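Tollivmont opens its gripper care bench to the public, with a can of tennis balls for a test piece

TOLLIVMONT, October – The Tollivmont Automation Workshop has published the full care routine for its tabletop handling cell, and anyone who runs a small robot arm is welcome to use it, copy it or pick holes in it.

The routine covers the cell the workshop calls Itier: one arm, one two-finger gripper, a small camera at the wrist, and a table with a framework of aluminium extrusion behind it. Itier has handled everything from grocery items to garden fittings, and its crew has spent a good part of the past year writing down what keeps it accurate.

"We love this machine, and we've learned most of what we know about it by getting things slightly wrong," said Halldóra Thorlacius, who leads maintenance at the workshop. "A finger goes back on a hair out of square, and suddenly every grasp leans. You can chase that in software for a whole afternoon. Or you can pick up a hex key! We wanted the hex key part written down properly, in order, with the reasons our own people kept asking for."

The guide runs to 20 pages and is built around three service levels, known in the shop as short, middle and long.

The short service is done before the first run of every shift and takes 6 minutes. The operator wipes the finger pads with a lint-free cloth, looks over the finger bolts, opens and closes the gripper through its full travel by hand command, and checks that the cable at the wrist has slack at both ends of its rotation. The camera window gets a wipe as well, with a separate cloth. (The guide is firm on the separate cloth. Pad dust on a lens cover makes for a long morning.)

The middle service comes up every 300 cycles. The fingers stay on, but each bolt is checked with a torque driver and the witness mark across its head is compared with the mark on the finger body. Pads are inspected under a hand lamp held low to the surface, where glazing shows up much more clearly than it does from straight above. If a pad has gone shiny, both pads are replaced together, even when the other one looks fine.

The long service is carried out at 3,000 cycles and is the one the crew most enjoys showing people. Fingers come off, mounting faces are cleaned, the base plate is checked against a straightedge, and everything goes back together on fresh threadlocker. The wrist camera is then recalibrated from scratch. Earlier calibration files are archived and never reused after a finger change, a rule that appears twice in the guide and once on a sign over the bench.

"The camera and the fingers have to agree about where the world is," Thorlacius said. "If you've disturbed one, you go back and ask the other. People skip that because the picture still looks fine on the screen. It'll look fine right up to the moment you try to close on something round."

Round objects feature heavily in the acceptance check that follows a middle or long service. After trying printed blocks, jar lids and a much-loved set of wooden dowels, the crew settled on a clear tennis ball can and three tennis balls. The can is smooth and rigid, and shifts if the fingers arrive off-centre. The balls are fuzzy, they give a little, and they roll if one finger touches well ahead of the other, so a timing or alignment fault makes itself known without any instruments at all. The bright yellow-green also gives the wrist camera a colour it can pick out easily under the workshop's overhead lights.

For the check, the can goes on its side and the balls are set out separately on the table. The arm makes a slow approach to each object, pauses above it, and closes at low force. The operator watches for a push to one side before the grip settles, and keeps one hand near the stop control the whole time. A pass means every object is lifted and set down again without being nudged on the way in. After a fail, the first thing to revisit is finger alignment, followed by pad seating and then camera calibration. The guide asks operators to change one thing at a time and repeat the check before touching anything else.

The log sheet that accompanies the guide was adapted from one used by Ingvarsson, the machine shop that cuts Itier's replacement finger blanks. It has a column for the person's initials, a column for what was found and a wide column headed "odd noises", which has turned out to be the most useful thing on the page. Twice this year a note in that column led the crew to a cable clip that had worked loose near the wrist joint, well before it caused a stoppage.

The workshop is also releasing drawings for its finger alignment jig, a simple block that sits between the open fingers and holds them parallel while the bolts are tightened. It can be made on a small mill or printed, although the printed version should be measured before use and replaced whenever its faces show wear. The drawings include a blank for wider fingers, added at the request of the Wolton training centre, where a sister cell is being commissioned.

Hands-on sessions using the guide will run at the Tollivmont workshop through October, starting at 10 a.m. Visitors will carry out a complete middle service on Itier with a member of the crew, including the acceptance check, and are encouraged to bring their own worn pads for comparison. Closed shoes are required and long hair must be tied back. Safety glasses are supplied.

Copies of the guide, the log sheet and the jig drawings are available free of charge from the workshop's front desk. 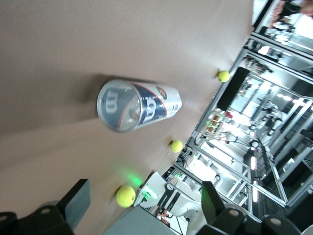

Corrections are very welcome, and so are descriptions of odd noises. Both can be sent to Halldóra Thorlacius care of the Tollivmont Automation Workshop, and changes will be worked into the next printing with credit to the person who wrote in.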